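Teaching two arms by remote control: speaker notes
Jummai Sani, August 29, 2020
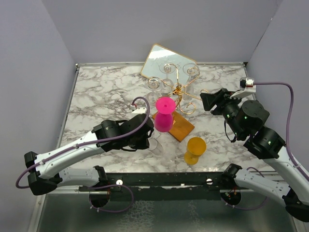
Slide 1. Two-arm cell, glassware task, left gripper at a clear stemmed glass.

Leave slide 1 up while people sit down. Thank Aminu Ogbonna for the invitation.

Start with the task. Stemmed glasses go into the gold wire holder at the back. The operator drives both arms by remote control and we record the joint positions and the video. One run from start to finish is one demonstration.

Point out the clear glass. You can see marble and mirror straight through the bowls, and that is hard on the cameras. The pink and yellow goblets are plastic. New operators start on those.

Slide 2. Numbers. We kept 1,158 demonstrations from 5 operators. Oluwaseun Akinola recorded 300 of them. Say how we threw runs out: dropped glass, cable snag, operator stopped to think for too long.

Slide 3. By hand or remote? We tried hand guiding in March. It was quicker to learn, but people's arms kept getting between the camera and the glass. Pause here, someone usually asks about force feedback. Answer: we had none, operators worked by eye.

Slide 4. What I would change. Slow the last bit of the approach. Move the tray between runs, even a little. Write down who drove each run (we lost this for the first week, Sohail has the partial list).

Play the Menel clip if there is time, around 2 minutes. Skip it if we started late.

Questions. Send anything about the controller to Aminu Ugwu.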